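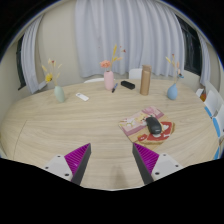 The budget for the Brindow project is finally a real budget, with columns and everything, and I'm so happy about it that I'm going to make you all read about it. For anyone new: Brindow is my spare-time attempt to get a robot arm to tidy a table, and for now all the work is done with a gripper you hold in your hand, a camera looking over it, and a lot of patience. The arm comes later. That order is the best decision I've made on this whole thing, because it lets me spend small money first and find out what the big money ought to buy. Those magenta pads with the fine ridges have taught me more about what to shop for than any catalog has, and so has the mouse sitting on the illustrated sheet, a glossy rounded shell that you can come at from several directions and only a couple of them are any good.

September 22, 2020

So, the money. I gave myself $500 for everything up to the point where an arm shows up. I wrote that number on the inside cover of my notebook in June and I have been guarding it ever since.

The hand-held kit from Areck was $300. It was the first thing I bought and the thing I spent the longest choosing. I nearly went for a cheaper one with flat, smooth fingers, and I had it in the cart, and then Prasert Yimyam (we used to work together, he now does something with packaging lines that he explains very well and I forget immediately) asked me one question: can you take the fingers off? I went back and looked. On the cheap one you couldn't. On the Areck the pads sit on blocks that are screwed in place, so when a pad wears out you replace a pad. I bought it that night.

Storage was $100. I know, I know! It sounds like a lot for drives when you're one person with one gripper. But wide-angle video piles up fast, and I want two copies of everything, one in the house and one at my sister's. I priced online storage too. It would have been cheaper for the first few months and then more expensive forever, and I can see myself forgetting to cancel it.

Spare pads are $15 a set from Honel, and I put four sets in the budget. I have no idea yet if four is right. I've been writing down when each set goes on and when it comes off, and what I was mostly picking up that week, so that by the time I'm buying for the arm I'll have my own wear numbers. The arm will use the same pads if I get my way. I've already asked Honel for the hole spacing on the block and they sent a drawing the next morning, with a handwritten note on it about screw length. I love it when a company does that.

If you've been adding along, that leaves $40, and the $40 is labeled "stuff." Stuff so far has been a bag of screws, a longer cable, a screwdriver that fits (the one I had was very slightly wrong and I was chewing up the heads), and a replacement for a mug we won't discuss.

Now for the part I care about most, which is the arm. It's also the part with no number next to it yet, and I'm going to leave it that way for a while on purpose. I have been down the road of picking a price and then hunting for a machine to match it, with a sewing machine and later with a bicycle, and both times I ended up with features I never touched. This time I'm writing the requirements first, from the work, in the order the work throws them at me. Current list, straight out of the notebook:

Reach. The table is round, and that matters more than I'd have guessed. Put a base at the edge and the far side is a long way off, with anything tall standing between you and it. I've been setting vases along the far side to see how I move my own hand around them, and I never go over the top. I always go around the side, wrist turned. An arm that can only come straight down is going to be a sad arm at this table.

Opening width. A mouse, a marker pen and a remote control are all easy for width. A tall bottle is another matter, and I want the bottle on the list of things it can do, so the fingers have to open wider than the spec sheets of the small arms usually allow. I'm measuring every object I use now, at its narrowest graspable spot, and writing it on an index card. The cards live in a recipe box. It's very satisfying.

Payload. Lower than I thought! Almost everything on my table is light. The full bottle is the heaviest thing by a mile, and I could simply decide to use it empty. A lighter payload opens up a whole shelf of smaller, cheaper, quieter arms, so this one line might save me more than all my other cleverness put together.

Gentleness. I don't know how to put this one as a number. Dried flowers are a terrible thing to brush against (there are little bits of them in my sweater right now), and small ceramic vases tip. I'd like an arm that stops when it bumps something. Every seller says theirs does. I want to see it happen with a vase I'm fond of before I hand over any money, and I'll bring my own vase.

Mounting. This is where Prasert comes back into it. He came over for dinner, looked at the table for a good while, wiggled it, and told me I was budgeting for an arm and forgetting to budget for something to bolt it to. He's right. There's a join in my tabletop near the edge, exactly where I'd been planning to put a clamp, and I hadn't given it one thought. So there's a new line in the spreadsheet called "base," and the front runner is a separate stand that sits next to the table and never touches it. I've asked a small metal shop, Azevedo, to quote me on one. I sent them a sketch I'm fairly proud of and they called back with questions I couldn't answer, like what it should weigh. Heavy? I said heavy. They're going to do two versions.

Power and noise. I'm in a room with curtains and chairs and people who want to eat lunch. Anything that needs a controller cabinet the size of a suitcase is out. I've also added "how loud is the fan" to the list of questions I send every seller, and so far a single one has given me an answer with a figure in it.

Then there are the costs that come after the purchase, and I'm trying hard to catch them this time. Freight is the big one. A quote I got over the summer looked wonderful until I reached the shipping line, which included a lift gate I don't need and a pallet I'd have to get rid of. Spare parts next: I ask for the price list before I ask for the machine price, and the difference in how quickly people send it tells me plenty. Also training, which some sellers bundle in, and which I'd happily trade for a second set of fingers.

Renting came up in the comments last time, so let me answer that properly. I looked into it and I'm warming to it! A month's rental with my own stand underneath would let me try the reach around the vases and hear the fan for myself. The hitch is that most places want their own gripper on the end and get nervous when you mention swapping in different pads. I've written to two of them with the Honel drawing attached and asked nicely. If either one says yes, the rental goes into the plan for next year and the purchase moves back behind it.

One more thing on the hand-held side, for those of you putting together your own list. Buy your objects early and buy doubles of the ones you like. I used whatever was lying around the house at first, and then things got used up, or put away, or taken to work in somebody's bag, and my index cards stopped matching the table. I now keep a box. Remote, pen, mouse, a few flat things with pictures on them so that the surface under an object isn't always plain wood. Most of it was secondhand and it hardly dented the "stuff" line.

The spreadsheet has three tabs now: spent, planned, and wishes. Wishes is by far the longest (a second camera, a proper lamp, a table that doesn't wiggle). If you'd like a blank copy, leave a comment and I'll send it over once I've cleaned out my notes to self. And if you've had a stand made by a metal shop and can tell me what it weighed, please, please write to me before Azevedo calls back.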